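Coldale Short Courses
Props and Small Table Work, handout 3
Setting up the skewer exercise
Revised 27 May 2020

Read this before the session. It covers the table, the wire frames and the sticks, and how we expect you to leave things at the end. The marking sheet is separate and was given out in April.

What the exercise is for

You will be placing thin wooden sticks upright in a small wire frame and taking them out again. It looks simple and the first few usually are. The difficulty comes from the size of the stick compared with the space around it, and from the fact that a thin stick will lean if it is let go a moment too soon. Most marks are lost on leaning sticks and on frames that have been pushed out of place by the edge of a hand or sleeve.

The table

Use one of the white tables. The tops mark easily, so wipe yours with a barely damp cloth and dry it before you put anything down. Check that it doesn't rock. If it does, turn the foot at the low corner until it stops, and try it again with a hand pressed on each corner in turn.

Keep the top clear apart from the frame, the sticks and your record sheet. Bags and coats go on the hooks by the door.

The wire frames

The frames are the black Leite ones, made of thin metal rod. They are light and bend if they are stacked, so carry one at a time and hold it by the base. Before you start, set the frame down and look along it from table height. All the lower rods should touch the table. A frame that has been bent can normally be eased back with the fingers, but don't use pliers on it as they take the coating off.

Set the frame well in from the edge, with one side facing you. Some people prefer it at an angle — that is fine, but choose a position and keep to it for the whole set. Mark it with two small pieces of masking tape so that you can put it back if it moves.

The sticks

Each set has 14 sticks. They come in the long Grendum packs of 80, and a fair number in every pack are not good enough to use. Roll each one on the table with a flat palm. A straight stick rolls evenly and quietly. A bowed one knocks as it turns and should go in the scrap tub. Run a finger along the ones you keep, towards the point, and rub off any splinters with fine paper.

Leave the points on for the first set. For the second set you will be given sticks with both ends cut square, which stand differently and need a slower release.

Order of work

Begin with the position furthest from you and come forwards. If you start at the front you will have to reach over the sticks already in place, and sooner or later you will catch one. Take hold of the stick above its middle. Bring the lower end to where it is going, let it settle, then straighten the top. Pause before letting go.

If a stick leans after you have released it, leave it alone until the set is finished and write an L against its position. Going back to straighten one in the middle of a set nearly always disturbs its neighbour. If a stick falls, pick it up, check the point and carry on. Write an F.

Lighting and background 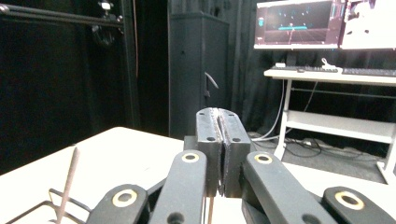

Pale sticks show up best against something dark, so we draw the black curtains and keep the room lights low, with the light on the table itself. Give your eyes a few minutes to get used to it before the first set. Looking straight from a bright phone screen to the table makes the far sticks hard to judge for a while — put phones away.

Watch the height of your eyes as well. From directly above, a leaning stick can look upright. Sit so that you see the sticks from the side, and check from a second side before you write anything down.

Taking down and putting away

Take the sticks out in the opposite order, nearest first. Lift straight up. Sort them as you go: sound ones back in the Grendum pack, split or blunt ones in the scrap tub. Frames go on the Drellier shelving, one to a space, never on top of each other. Peel the tape off the table slowly.

Hand in your record sheet with the L and F marks left as you wrote them. Please don't copy it out neatly.

For next time: read pages 32 onwards in the course booklet and bring a soft pencil.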